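Visit Report: Household Robot Demonstration at Clonham

Group members: Ruxandra Văduva, Marius Ursu, Chaltu Berhe
Course: Introduction to Automation
Instructor: Silviu Avram

1. Purpose of the visit

Our group went to the May open day at Clonham to see how robot arms are being tried on chores in the home. Most of our course so far has dealt with factory cells, where parts arrive in the same position every time. We wanted to see a job where they do not. The visit started at 9 in the morning and was hosted by Roxana Sârbu from the Costache project.

2. What was demonstrated

The project works on bed making and tidying. Ms. Sârbu gave a short talk first, then took visitors to the bedroom in small groups. We were asked to stay behind the operator and keep bags off the floor.
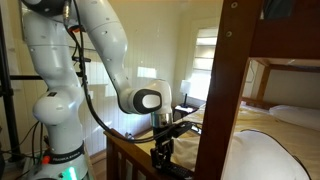 Bed making is harder for a robot than it sounds, mainly due to the cloth. A sheet has no fixed shape, so a grasp point that worked once may be gone the next time. The furniture adds to the problem. With a bunk bed, the arm has to come in over the footboard and stay clear of the thick corner post, and the upper bunk limits how high it can lift anything near the pillow. Marius asked why they had not picked an ordinary bed. The answer was that an easy bed would tell them little about real homes.

The arm is a Franka Emika, and the gripper is bolted on below the wrist through a metal flange. Logging is done with a program the project calls Gokeo. At the time of our visit it held 3443 recorded attempts, and the team goes through failed ones by hand.

3. Observations

Reach was the main thing we discussed afterward. The base stands at one end of the bed, so the far end is the difficult part - the pillow is there, and the arm has to stretch out under the upper bunk to get to it.
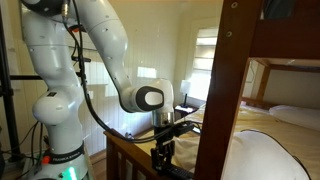 Figure 2. The arm at the footboard, with the gripper hanging below the wrist and the window behind.

Cables were the second point. Chaltu noted that a cable running to the gripper needs enough slack for every pose, but slack can catch on furniture. We had not considered this in our own Prukitz kit exercise, where the arm only moves over a flat board.

4. Use in our project

We will add a post to our test board and plan paths around it. We will also log each failed grasp with a short note on the cause. Our target is 800 trials by the end of term, down from the 1000 in our proposal.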